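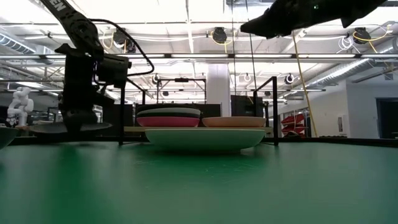
July, 9.40 pm
Deirdre Noonan

Spent most of the day arguing with a planner about crockery. The planner won on points.

The trouble is Vasseur, our grasp scorer, which has a grudge against pink. Put the pink plate under anything pale and it reports the whole pile as a single thick object, then asks the arm to pick up all of it at once. Mairéad reckons the segmentation is fine and my merge threshold is rubbish. I went through the log after lunch and she's right, which I'll tell her when I've got over it. The threshold was still set for the old grey dishes. I wrote that line myself, with a comment beside it saying "tidy up later".

Moved it from 60 to 40 and replayed the lot. Of 2,749 saved grasps, 267 changed their minds, mostly for the better. A few now favour approaching a bowl from inside the rack upright, a bold choice of route for anything with elbows.

The other half of the day went on Ivach, the scheduler for the two arms. It's meant to let one wait politely while the other works. What it does is grant both of them the middle of the table, notice, apologise in the log and freeze the pair. I've put a lock on the shared space and a timeout on the lock, and I fully expect to be putting something on the timeout by the end of the week. Mairéad wants the reservation shrunk to the width of the rack. I said the colour of the log messages was a bigger priority and she went to make tea.

Two stacks side by side is the case I care about. With the dishes nearly touching, the collision margin eats the gap and the planner says there's no way in, so the approach has to come from above or the outer side. Wrote that up for the morning.
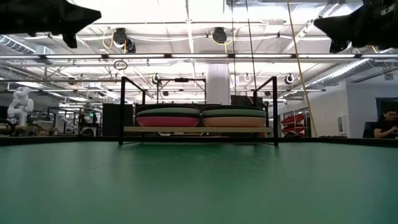
Tomorrow

Halve the margin between neighbouring stacks, in simulation first. Rerun the 267. Delete the "tidy up later" comment. Tell Mairéad about the threshold – after coffee.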